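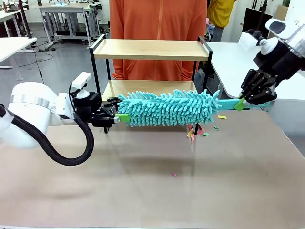

Both grippers on the duster, paper scraps underneath.

Dusting a Shelf by Remote: Tips for Recording Good Cleaning Demos

By the Rornow workshop page author

Dusting is my favorite chore to teach, and I say that as a person who puts it off for weeks at home! It has a tool, a surface, a mess and a clear finish, and the whole thing fits on one tabletop. If you're collecting examples for a learning system and you've only done picking and placing so far, try a shelf and a duster next. These are the habits we've settled into on the Rornow project. Take what helps.

Picking the duster

Go for a fluffy one in a loud color. Ours is turquoise microfiber with thick chenille fingers, and it shows up well against wood and tan. Feathers shed, and then you have feathers in your next fifteen recordings. A flat handle is easier for a gripper to hold than a round one, which likes to roll in the fingers.

Give it a good shake between takes, away from the table. Scraps hide deep in the strands and drop out later, usually in the middle of somebody's best run. Wash it by hand in warm water with a drop of dish soap, no fabric softener, and hang it up overnight. Softener leaves a coating and the strands stop grabbing things.

Making the mess

Real dust is hard to see on video, so we use torn bits of colored paper. Red, pink, yellow and green all work nicely on light wood. Tear them by hand. Scissor-cut squares lie too flat, and they all behave the same way when you sweep them, while a torn edge curls up a little and catches.

Size matters more than you'd think. Too small and the scraps vanish under the strands. Too big and one push moves the lot. A thumbnail is a good guide.

Scatter from a hand's height and leave them where they land. If you place them neatly you'll place them the same way every time (I did this for a whole April before I noticed), and the system ends up learning your tidy row. Let a few go near the back lip and a few near the posts.

Tape over any drafty vent. Paper scraps walk.
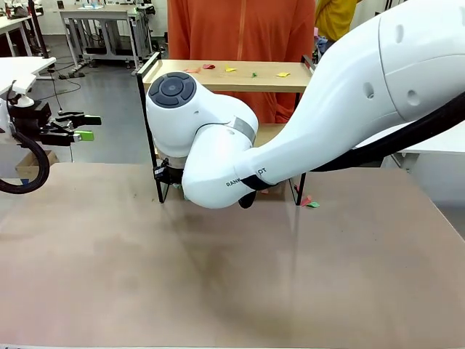 Text and table notes by the Rornow workshop page author

Setting up the shelf

A small two-tier shelf with a metal frame and wooden boards is just right. Put it far enough back that the arms can reach the top board without stretching, and check the posts: an elbow that clears the shelf on the way in may not clear it on the way out. Run through the full motion slowly once with nothing in the grippers.

Mark the feet of the shelf with four little corners of masking tape. It will get nudged. Everybody nudges it. With the tape down you can slide it home in two seconds and carry on. If you want variety, and you do, move the shelf on purpose between batches and write down that you moved it.

Wipe the tabletop before you start and again at the halfway point. A shiny top picks up smudges, and scraps stick to anything greasy.

Keep the cables in mind too. Let each one hang in an easy loop with enough slack for the farthest reach, and look along its whole length before a run. A cable dragging on the table will sweep your scraps for you.

Doing the strokes

Now the fun part! Start with the grip. Settle the duster in the fingers, give it a small lift, and wait a beat before moving off. That short pause makes the start of the stroke easy to find later on.

Long, slow, one-way strokes are best on a flat board. Start at the far side and draw across, lift clear, go back, and draw across again. Scrubbing back and forth feels quicker, but it flings paper everywhere and the recording is a muddle to watch.

Use two hands when the duster needs turning or steadying. Bring the second gripper in well to the side, close it gently, and only then loosen the first if you mean to swap. Rushed handovers are where most of our dropped dusters come from.

On a shelf with a raised lip, tilt the head so the strands reach down inside the edge. Flat passes skate right over the corner and leave a line of scraps behind.

Missed one? Go back for it, and keep recording. A second pass to pick up a stray is a lovely thing to have in the set, and I'd trade three perfect runs for one good recovery. The same goes for scraps that end up on the table. Decide before the session whether the table counts as part of the job, and stick to it for the whole batch.

Keeping the recordings usable

Stop at 30 runs and take a break. Hands get lazy after that and the strokes get short. Our last full set came to 270, spread over several sessions, and the ones done fresh are easy to pick out when you play them back.

Save the clumsy runs in their own folder, labeled with what went wrong: dropped, bumped shelf, missed corner. Don't throw them out. We named ours after the batch (the Vemton batch, the Ateo batch) and it has made them much easier to talk about over lunch.

Look at the first run of every session all the way through before doing the second. Check that each camera can see the duster head, that nothing on the wrist has slipped, and that the lights are the same as last time.

Cleaning up

Sweep the scraps into a jar with a lid and use them again until they go soft. Check under the bottom board, where yellow ones seem to gather, and run a dry cloth along the frame rails. Then put the duster away hanging by its handle, strands down, so they don't get squashed flat before the next round.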